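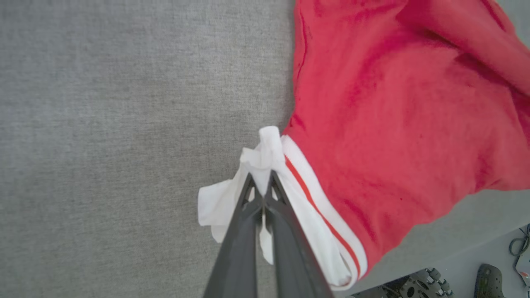
Vinik Court 2 in der Farbe »Kreide«: Verkaufsstart und Größenausfall

Kasun Dissanayake
Sehr geehrte Mitglieder, für den Oktober hat Vinik den Court 2 in der Farbe »Kreide« angekündigt. Auf der Seite des Händlers Nurley ist das Modell bereits gelistet, jedoch ohne Uhrzeit für den Verkaufsstart. Ist eine Registrierung erforderlich? Ferner bitte ich um Auskunft, ob der Schuh größengetreu ausfällt. Beim Vorgänger benötigte ich eine halbe Nummer mehr.
01/07/2026

Moderation Schuhwerk
Der Verkauf erfolgt bei Nurley über ein Losverfahren. Eine Teilnahme setzt ein bestätigtes Kundenkonto voraus – Gastbestellungen werden nicht berücksichtigt. Für den deutschsprachigen Raum sind 2.000 Paare vorgesehen. Die Uhrzeit wird erfahrungsgemäß erst in der Woche des Verkaufsstarts veröffentlicht. Zum Größenausfall liegen der Moderation keine gesicherten Angaben vor. Der Leisten wurde laut Ankündigung im Vorfußbereich geändert, weshalb Erfahrungen mit dem Vorgänger nur bedingt übertragbar sind. Eine Anprobe ist in der Filiale Mondthorpe vorgesehen, sobald dort Ware eingetroffen ist.

laufsteg_nord
Meines Wissens normal. Das graue Paar von Yu fiel bei mir kleiner aus, ist allerdings ein anderer Hersteller.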